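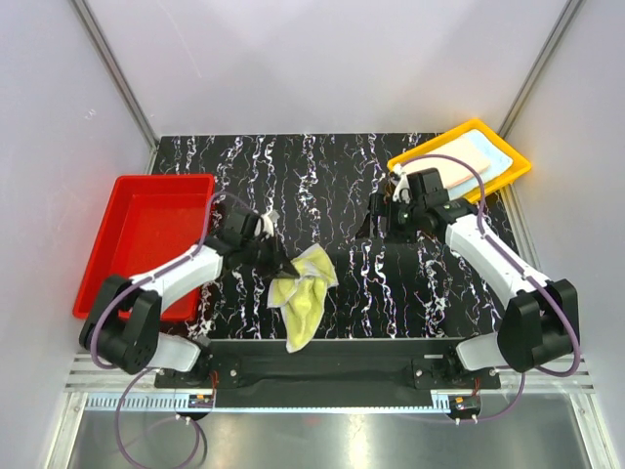

Keep the Towel Out of the Trash

My mother cut old bath towels into squares and hemmed them on a machine in the hall closet. I thought everyone did this. Then I moved into a building on Clastlow Street with 51 apartments and one trash room, and saw how many towels go down the chute with nothing wrong with them but a frayed edge.

I think we have forgotten how to own cloth. We buy it cheap, wash it too hot with too much soap, and get rid of it when it goes stiff. A plain cotton towel should last 11 years. I have three that are older than that, and they still dry a plate.

The usual answer is the donation bin. I used to believe in it. But a bin is a way of handing the problem to someone else, and a thrift store has little use for a gray hand towel with a hole in it. The person best placed to use that towel is the one who already has it.

What I would like to see is dull. Schools should teach a hem and a patch, one afternoon in September. Stores should sell thread next to the dish towels. Labels should say how heavy the cloth is, so that a shopper can tell a good one from a thin one without opening the package.

A pink cloth that has faded is still a cloth. Color is the first thing to go and the least important. Pull it tight and look at the weave. If the threads are close and even, keep it. If they have started to part in the middle, cut it down and use the ends. 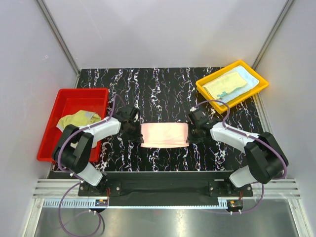
Izzati Menon wrote to me after I made this case in a shorter piece last spring. She said that mending takes time, that time is what working people are shortest of, and that a pack of new cloths costs less than an hour of her pay. She is right about the price. I would only say that a hem takes ten minutes, and it can be done in front of the television.

I still do mine at the kitchen table after supper – badly, with whatever thread is in the tin.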